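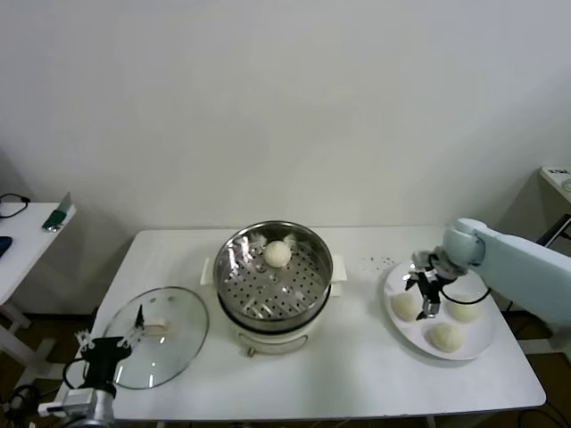

Perkunik Robotics, Kitchen Tasks Team
Bench rules: frequently asked questions

Last revised May 2018. Please read before your first session at the two-arm bench.

Who must follow these rules?
Everybody who switches on the arms, also for a short test. Guests from Flitley or Herrero must be signed in by a team member, and this team member stays with them until the arms are off.

Do I need a second person?
Yes, when the task has heat, steam or glass. One person operates and the other keeps a hand near the stop button. The second person does not look at a phone or laptop during the run.

How fast may the arms move?
The limit is 400 mm per second in free space. When a gripper is holding a glass lid, the limit is 15 mm per second for the last part before contact with the table. Please do not change these values in the shared settings file. If your task needs other values, make a copy and write your name in it.

Where should the lid go?
Flat on the table next to the steamer, on the side of the arm that lifts it. The lid is held by the knob only. Gripping the rim is not allowed, even if your program does it well in simulation.

The lid lies a little tilted. Must I stop the run?
Not if the gripper still has the knob. Lower it slowly until it is flat and then open the fingers. If the fingers are already open, pause both arms before you touch anything.

May both arms work over the steamer at the same time?
No. One arm must be clear of the pot before the other one comes in. The left arm has the lid and the right arm has the buns and the plate. We keep this division in all steamer tasks so that the logs can be compared.

Can I eat the buns?
No. Food that was on the bench is test material. It goes in the marked bin after the session.

What about cables?
Gripper cables must have enough slack for the full motion, but they should not catch on a plate or the pot. Move each arm once through its path by hand before you start.

When do I clean?
After every session, and also between runs if there are crumbs on the table. Unplug the steamer and wait 20 minutes before you wash the basket.

Whom do I ask for an exception?
Write to Dede Bawa before the session. An exception is valid for one session only.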